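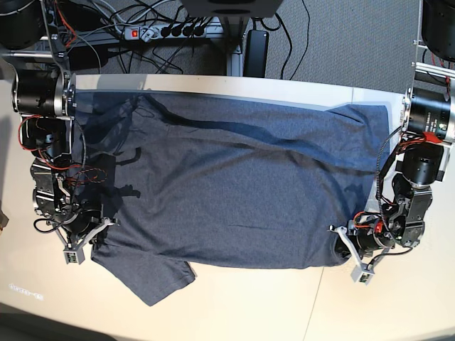

Last changed: 2018-03-27

Search this encyclopedia Go

Equipment planning for two-armed garment handling cells

A two-armed garment handling cell is a workstation in which a pair of robot arms spreads, folds or sorts clothing on a table. Planning for such a cell covers the purchase of the arms and the cost of everything needed to keep them running.

Scope of the budget

Budgets are commonly divided into arms, grippers, work surface, mounting frame, power and spares. Actuators are the largest item in most small cells. Where an arm is assembled from separate servo actuators and metal brackets, each joint can be priced and replaced singly. Sealed arms cost more to buy and are usually returned to the supplier for repair.

Parallel grippers with two fingers are widely used for shirts and towels. Fingertips wear faster than any other part and are listed as consumables. Sensing fingertips are entered on a separate line, as their price may exceed that of the gripper body.

Power and cabling

Power is often left out of early estimates. Each adapter needs its own socket, and the supply must be sized for both arms moving under load. Cable runs between the floor and the table are measured at full reach, with slack allowed at every joint.

Worked case

The Starano laundry study, planned by Periklis Xenos, compared arms from Zundden and Jevero over a term of 24 months. The plan allowed 277 hours for setting up and 71 spare fingertips. Test garments were short-sleeved T-shirts, chosen for their low cost and simple outline. Khrystyna Ostapchuk later revised the plan to include a second table top, which the first version had omitted.

Melnychuk method

In the Melnychuk method, spares are bought with the arms and charged to the same order. The method raises the opening cost and shortens stoppages. It is less suited to leased equipment, where spares remain with the lessor.

See also: Gripper; Servo actuator; Whole-life cost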